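Day 5 of cooking dinner from my grandmother's recipe box, a thread 🧵

The soup card says "onions, enough." Enough for what, Grandma?? I used two and the pot looked lonely, so in went another (and then I cried for a while, the onion kind). 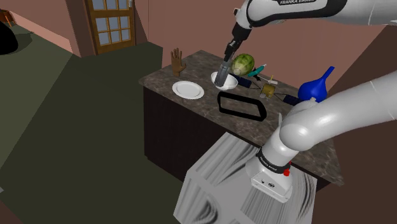 Also she never wrote down oven temperatures. It's all "hot" or "pretty hot." I texted my cousin Vija Lill and she swears pretty hot means LESS than hot. We argued until midnight!

Tonight was the vinegar cabbage. The card has a stain right over the amount, so I'm guessing, tasting, guessing again, and the whole apartment smells like pickles now.
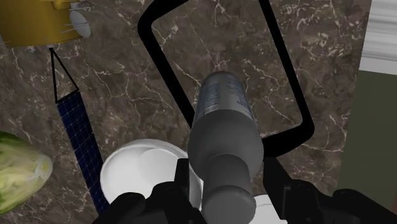 Gray bottle, veined brown marble.

Eun-ji Cheon told me to add a spoonful of sugar at the end and wow, yes, do that. My kid had seconds, and this is a kid who once hid a green bean in a shoe.
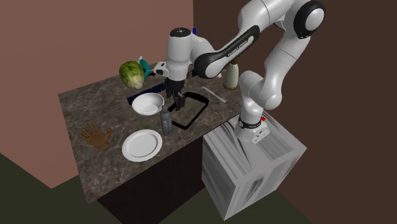 Tomorrow is dumplings. The card is in two different handwritings and they disagree about the eggs, so wish me luck! If your family has a dumpling recipe with real measurements in it, please send it my way 🙏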